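Pruvton: A Robot Arm Kit That Tidies the Kitchen Shelf

What is it?

Pruvton is a kit for teaching a robot arm to put things away. It is sold by a company called Dosteck and is meant for schools, clubs and libraries. The kit has an arm, a gripper, two cameras and a lesson book with 120 pages.

A gripper is the part that does the job of a hand. It has fingers that open and close. One of the small cameras sits close to the gripper, so the arm can look at a jar from nearby before it takes hold.
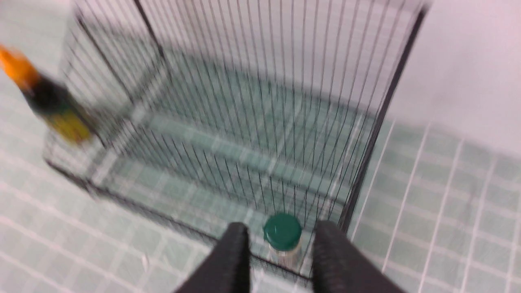 My class at Stultden thought the robot would just know what a jar was, and it took us a whole afternoon to see that it had to be shown. Once we had shown it the same jar from lots of sides, it got much better.

Showing the robot is called training. A person guides the arm through the job, and the computer saves what the cameras saw and how each joint moved. One try from start to finish is called an episode. The lesson book asks for 768 episodes before the first big test. A class can share the work over several weeks.

Why use a wire rack?

You can look through a rack made of thin wire. That sounds helpful, but it is hard for a computer. It has to work out which lines belong to the rack and which belong to the things behind it. Wires can also catch a gripper finger. A robot that can work near a wire rack has learned to be careful. 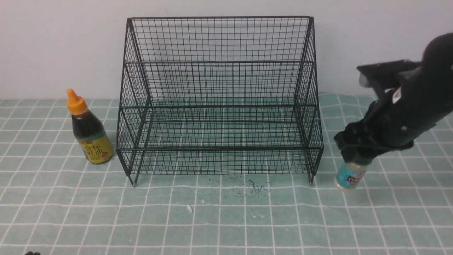 The arm holds a small jar beside the rack. A bottle of oyster sauce stands on the other side.

Bottles and jars need different kinds of grip. A short jar with a wide lid can be held by the top. A tall bottle can tip over if it is pushed too high up, so the arm has to learn where to take hold of it. The lesson book has a chapter on each.

What do the two cameras do?

One camera looks at the whole table. It helps the computer find the rack and plan a path. The camera near the gripper sees a smaller area, but it sees it up close. When the gripper moves, that view moves too.

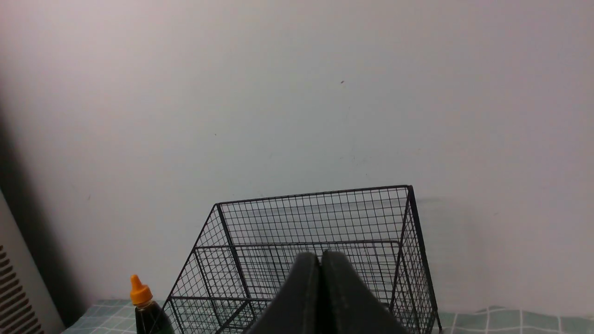

The computer puts both views together many times each second. If one view is blocked, the other may still show enough to go on. You do the same thing when you lean to one side to see past a cereal box.

What does it cost?

The full kit costs $3,870. Schools can also borrow one from the Chantharasri lending service for 3 weeks at a time. Bookings for the spring open in October.

Words to know

Gripper: the part of a robot arm that holds things.
Episode: one try at a job, saved by the computer.
Training: showing a robot many episodes so it can learn the job.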